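Narville Evening Classes: Soft Toy Sorting and Repair
Handout for session two, Miroslava Štefanec
18 August 2020

Hello again! A few of you asked for the notes from last time written up properly, so I've done that and tacked the new bits on the end. Sorry about the length, I do go on.

First, the bin. Everything that comes in goes into one bin before it goes anywhere else, and please keep it to a few things at a time. I used to tip the whole donation bag out at once when I sorted for the Khunthong playgroup (116 toys in one go, never again) and I'd be stuffing a rabbit's ear while its twin was already back on the shelf with a split seam. A small load means you look at each thing properly. I like a dark bin myself, pale tags and loose threads show up so well against it. 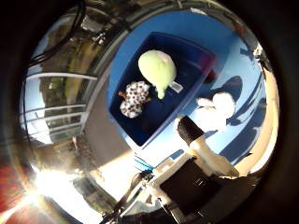 Fig. 1. Two for sorting: smooth pale yellow-green shape, spotted plush. Note the white tag.

Now, the first question is always smooth or furry. Smooth things get a wipe with a damp cloth and a drop of washing-up liquid, then a good look along any join. Plush takes longer. Unfold it, give it a squeeze all over, and feel for lumps where the filling has bunched up. Legs and tails want a gentle tug each, that's where the stitching goes first. Patterned fabric is a nuisance because spots hide stains beautifully, so take it over to the window.

Tags! I got told off last week for snipping one before I'd read it, quite right too. Read it, copy the washing advice into your notebook, and only then decide if it stays. If there's a tag in the bin and you can't tell which toy it came off, leave it in there until you've checked both.

For mending we'll use ladder stitch, same as session one. I cut my thread at 66 cm, any longer and I'm in knots. Knot it twice, start inside the seam, and pull snug every few stitches (snug, not strangled). Somebody asked about glue. I don't like it on anything a small child might chew.

For next time: one plush toy from home, your notebook, sharp scissors. We'll be doing eyes and noses, so bring your reading glasses if you use them. The session runs 90 minutes with tea in the middle.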